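Bohumila Dvořáček
4 August 2023

1/ Thread on fitting a water softener in a hard-water area. Mostly settings, because the installation leaflet covers the pipework well enough and the settings badly.

2/ Start with the number. Mains water in our part of Prergate is 22 German degrees. The supplier's website gives it in milligrams per litre as calcium carbonate, so check the unit before typing anything into a controller.

3/ One German degree is 17.8 mg/l as calcium carbonate. One Clark degree is 14.3. French degrees are 10. Controllers sold here may expect any of these. The Zavel expects German and says so only on the back page.

4/ I tested with Drarnis drops and compared that with the supplier's figure. They agreed. Strips are fine for telling hard from soft, but the colour steps are too wide to set a machine by.

5/ Take the sample from the kitchen cold tap after running it for a while. Rinse the test tube in the same water first. Water left standing in old pipework gives odd readings.

6/ Position: after the stopcock, after the branch to the outside tap. Softened water on a garden is a waste of salt and the plants do not thank you for the sodium.

7/ Ours was plumbed in by Kratochvíl, who fitted a 3-valve bypass without being asked. If your quote does not mention a bypass, get it added. Without one, any fault in the unit means no water in the house.

8/ Leave one unsoftened tap for drinking. In our case that is a small separate tap by the sink, teed off before the unit. Label the pipe. Whoever works on it next will not guess.

9/ Now the blending valve. Fully softened water at zero hardness feels slippery and is hard to rinse soap out of. I set residual hardness to 4 degrees. Adjust a quarter turn, run the tap, test, repeat.

10/ The blending valve works by mixing raw water back in, so it needs to be checked under flow. A reading taken with one tap dribbling differs from one taken with the bath running. I used the basin tap fully open.

11/ Capacity. At our hardness the unit gets through roughly 4,000 litres between regenerations. The controller works it out from the hardness you enter, so a wrong unit in post 3 gives you either hard water or a lot of wasted salt.

12/ Metered regeneration is better than timed. Timed will run whether you are at home or on holiday. Ours is metered with a time window, so it waits until the small hours once the count is used up.

13/ The drain hose must have an air gap. It must not be pushed down into the waste pipe and taped. Mine had to be redone — the first clip held the hose end below the rim of the standpipe.

14/ Salt: tablets, not table salt, and not the granules sold for dishwashers. Keep the level above the water line and below the top. If it sets into a crust, break it gently with a broom handle from above.

15/ Kitchen settings change too. A dishwasher has its own small softener, and it has its own hardness setting. Set it to the blended figure from the tap that feeds it. If it is left on the old figure it will regenerate more often than it needs to.

16/ Cut the detergent dose as well. Soft water plus the old dose can etch glass, and etching does not come off. Limescale film comes off with vinegar, so that is the quick way to tell the two apart.

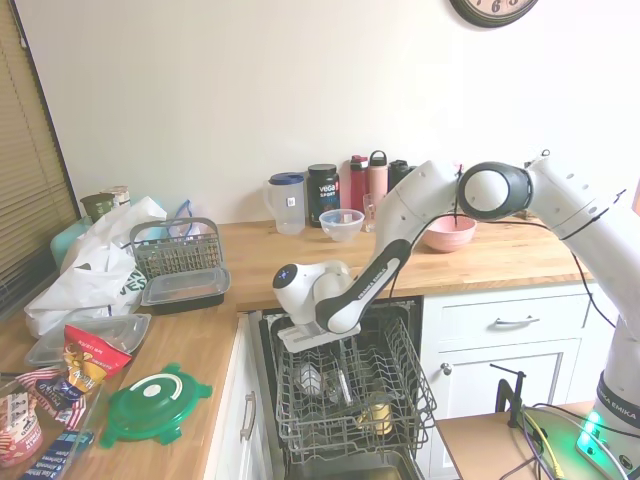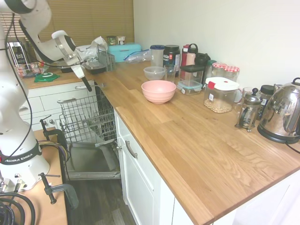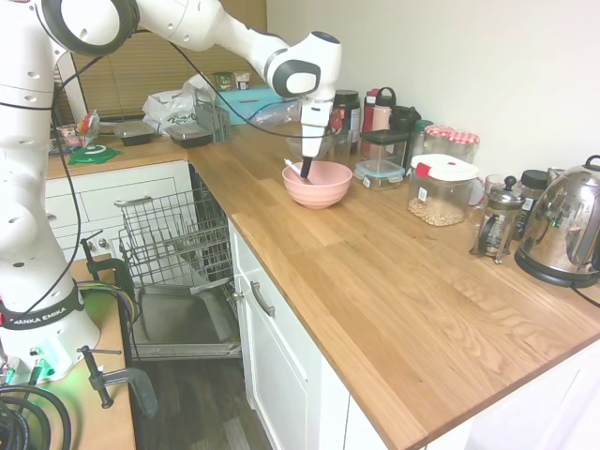
17/ Washing machine: use the soft-water line on the packet. For us that meant a good deal less powder. Too much leaves towels stiff, which people then blame on the softener.

18/ Boiler and heating circuit: ask before filling a sealed system with softened water. Some makers allow it, some do not, and the inhibitor matters. We refill ours through the bypass.

19/ Existing scale in the kettle and shower head will not vanish. Descale once by hand, then leave it. The tap aerators needed doing again after a fortnight as loose bits worked through — unscrew, rinse, refit.

20/ Maintenance so far: salt top-up, a drop test whenever I open the lid, and a look at the drain hose. The resin clean is due in October. I will add the before and after hardness readings to this thread then.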